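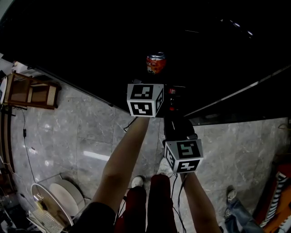 Magazine > Features > Equipment > Planning a first robot budget

When Modupe Oyelaran drew up her first robotics budget at Cendton, the arm took up most of the page. Training data got one line near the bottom, marked "misc." She had to go back for more money before the end of January.

"The arm was the easy part," she says. "I had a quote, and I could point at it. The rest was things I didn't know we would need."

Cendton packs drinks and snack orders for small offices. It wanted a machine that could pick up a can, put it in a tray and do the same with whatever product came next. The supplier, Udora, sold the arm and the software but expected the customer to provide recordings of people doing the job with hand-held grippers. Each recording becomes material for the software to learn from.

The grippers are where many first-time buyers go wrong. Oyelaran ordered one pair at $2,481. A second pair, bought in a hurry from a different seller, came to $2,787 with shipping. In between, the recording work stopped whenever a cable or a battery did.

Rukhsana Durrani, who plans equipment purchases for Bavidau, now puts spares in the first order. Her list has cables, finger pads, marker cubes, mounts and storage, and she prices it before she looks at arms. She also pays for more than one room. Software trained on cans on a single table tends to do badly when the table changes.

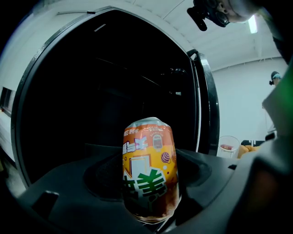 Should a small company buy its recording equipment or rent it?

It depends on how often the products change. A company that handles the same few items all year can rent for one recording period and send everything back. A company that adds products every season will be recording again soon, and buying usually costs less by the second round.

Durrani's own rule is to rent first if the lease is four weeks or shorter. She learns which parts wear out and which ones nobody uses, and writes the purchase order from that.

Labor is the other large number. Oyelaran budgeted for 2,000 recordings and assumed a person could make them without a break. In practice the work is tiring on the wrists, and people slow down after lunch. She now plans two shorter sessions a day and pays for a second person to check files as they come in. Finding a bad file the same afternoon is cheap. Finding it a month later means setting up the room again. 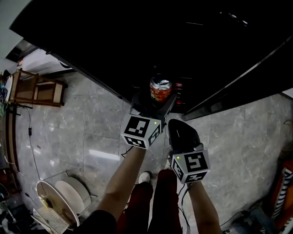

Checking also needs storage, and Oyelaran had left that out too. Video from several cameras fills drives fast. She priced a server, then settled for external drives and a second set kept in another building.

Her budget for next year has the arm on page two. Page one covers people, grippers, spares, drives and the rooms. Udora's quote for the arm has not changed, and she expects to sign it in the spring.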